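Zuvholm > About us > Who we are

Print this page | E-mail this page

About Zuvholm

Zuvholm is a curtain and blind workroom. We make curtains, Roman blinds, pelmets and loose covers to measure, and we repair and alter ones that were made by other people. We work for private customers, for a number of small hotels and guest houses, and for interior designers who send us their own fabric.

The business was started by Brenda Lightfoot in the back bedroom of her house, with one domestic sewing machine and a pasting table. Her first paid job was a pair of lined curtains for a neighbour's bay window. They were too long by the width of a hand and she had to take them home and do the hems again. She still has the offcuts. Since then every curtain that leaves us has had its drop checked twice, once at the table and once hanging.

Brenda moved the work out of the house when the rolls of lining began to fill the stairs. The first rented room was above a bakery, and it was warm and cheap, but flour dust and pale linen do not go together. We have been at our present address ever since we left there. The building was once a seed merchant's, with a long upper floor, windows on the north side and a goods hoist that we no longer use.

Brenda's daughter Yvonne Lightfoot joined after training as a pattern cutter and now runs the business day to day. Brenda comes in most mornings and does the hand pleating.

What we make

Most of our orders are for full-length lined curtains. We offer pencil pleat, double and triple pinch pleat, wave and eyelet headings. Goblet headings can be made but we will ask you to look at a sample first, as they take up a lot of room when the curtains are drawn back and some people are surprised by this.

Linings are cotton sateen unless you ask for something else. We also stock a blackout lining, a thermal lining and a bump interlining for draughty rooms. Interlined curtains are heavy. If you have a plastic track we will probably advise you to change it before we hang them.

Our two standard Roman blinds are called Liva and Villia. Liva has rods in pockets at the back and hangs in straight folds. Villia has no rods and drops into a soft curve at the bottom, so it is better suited to a window where the blind will stay partly down. Both are worked by a side chain, fitted with the child safety device required by law. We do not make corded blinds without one, including for customers who have no children.

Loose covers are made from a pattern cut on your own chair or sofa. This means the piece has to come to us or one of us has to come to you. We can't make covers from photographs or from a list of measurements.

Repairs and alterations

Repairs make up a good share of our work, and we are glad to have them. We shorten, lengthen, reline and re-head curtains, and we mend moth damage where there is enough spare fabric in the hem to take a patch from. Old curtains should be cleaned before they come in. If they haven't been, we will send them to the cleaner ourselves and add the charge to the bill.

Sun-rotted silk can't be saved. We will tell you so when we see it and there is no charge for looking.

How an order works

You send us rough sizes or a drawing and we send back an estimate. If you are happy with it, one of us visits to measure. We ask for 40 per cent of the price at that point and the rest when the work is hung or collected. The usual waiting time is 4 weeks from the day the fabric reaches us. It is longer before Christmas, and it is longer for hand-finished headings.

The measuring visit is free within 49 miles of the workroom. Beyond that we charge for travel. Please don't take old curtains down before we come — we can learn a good deal from how they hang.

If you are supplying your own fabric, please have it sent straight to us and not to your home. We unroll and inspect every piece for flaws before it is cut, and a supplier will not usually take back fabric once it has been cut.

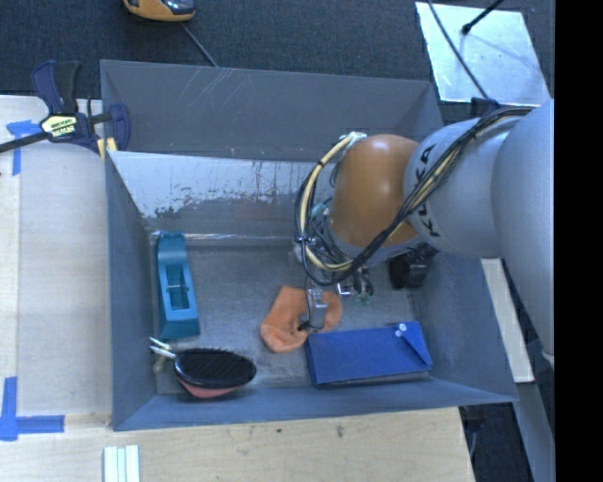

The people here

Yvonne Lightfoot deals with estimates and does most of the measuring visits. Brenda Lightfoot does hand pleating and hand hems.

Yvonne Oakley is our senior machinist. With two Yvonnes in one room, she is known as Oakley to everybody, and post addressed to "Yvonne" is opened by whichever of them is nearer the door. She came to us from a firm that made stage curtains and is the person to ask about anything very large or very heavy.

Murdo Moncrieff is our fitter. He puts up tracks, poles and pelmet boards, and dresses the curtains once they are hung. He leaves them tied in their folds, and they should be left tied for a few days.

Tudor Pop cuts. He also looks after the fabric store, which at the last stocktake held 1078 rolls and part rolls, including plain linings. His favourite cloth is a heavy linen mix called Ismail, which we have sold in the same colours for as long as he has worked here. Short ends are sold off cheaply from the shelf by the stairs.

Visiting us

Visitors are welcome but please ring first, as we may all be out fitting. The sample books can be borrowed overnight against a small deposit. There is parking in the yard for two cars. The stairs are steep and we have no lift, so if they would be difficult for you, we will bring the books down or come to your home.

The workroom closes for the last two weeks of July each year. Orders and letters received during that time are answered when we are back.

Page last updated July 2024

Print this page | E-mail this page

3 shares | 0 comments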